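Call for Participants: Skills-Based Volunteer Placements in Brutby, April Intake

2026-01-11
By Refilwe Botha

Print this page | E-mail this page
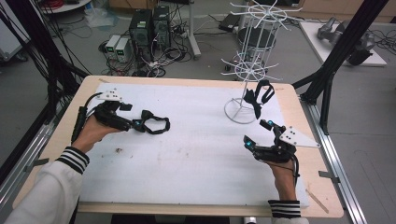 Gloved hands over a white foam board on a wooden table.

Indura is accepting applications from employees for the April intake of its skills-based volunteer program. Placements are in Brutby and are hosted by the Mkhize Learning Center. Each placement lasts five working days, excluding travel, and is charged to the employee's volunteer leave balance. No annual leave is deducted.

The intake has 54 places across four work streams. Applicants may rank up to two.

Stream A, Records. Transfer of paper enrollment files into the center's database. There are 1,000 files in the current backlog. Accurate typing is required; database experience is not. Files may not be photographed or removed from the building.

Stream B, Facilities. Shelving, interior painting and minor repairs in the two classroom blocks. Electrical and plumbing work is handled by a local contractor and is outside the scope of this stream. Participants must be able to lift moderate loads and work standing for most of the day.

Stream C, Bookkeeping. Reconciliation of the center's accounts for the past two financial years and preparation of a simple monthly template for staff use. Applicants need at least two years of accounting or audit work.

Stream D, Adult Classes. Assistance in evening classes on spreadsheets, job applications and basic business writing. Lead instructors are employed by the center. Participants work with small groups under their direction and do not set the syllabus.

Eligibility

Applicants must have completed their probation period and hold five unused days of volunteer leave at the start of the placement. Part-time employees are eligible on a pro rata basis and may combine volunteer leave with unpaid leave to make up the full week. Written approval from a line manager is needed before the application is submitted. Employees who took part in the previous intake may apply but will be placed after first-time applicants.

Stream D requires a background check. Processing is arranged by Indura and must be finished before travel is booked.

Costs and Accommodation

Indura pays for return travel, shared lodging at the Drakum guesthouse, and breakfast and lunch on working days. Evening meals are at the participant's expense. A refundable deposit of $100 is collected on acceptance and returned with the first payroll after the placement. Personal equipment is covered against loss or damage up to $1,000 per participant. Single rooms are limited and are assigned on medical grounds first.

Working Hours

Streams A, B and C work from 8:30 a.m. to 4:30 p.m. with a one-hour break. Stream D works from 1 p.m. to 9 p.m. Transport between the guesthouse and the center is provided at the start and end of each shift.

How to Apply

Send the following to Thabiso Kruger in the volunteer program office:

- completed application form, with streams ranked
- manager approval
- a statement of no more than one page describing relevant skills
- dietary and access requirements, if any

Incomplete applications are returned once for correction. Selection is made by Refilwe Botha and Gerrit Naidoo together with Fatima Masilela of the Mkhize Learning Center. All applicants receive a written result. Questions about leave balances go to Anel Van der Merwe in Human Resources.

Print this page | E-mail this page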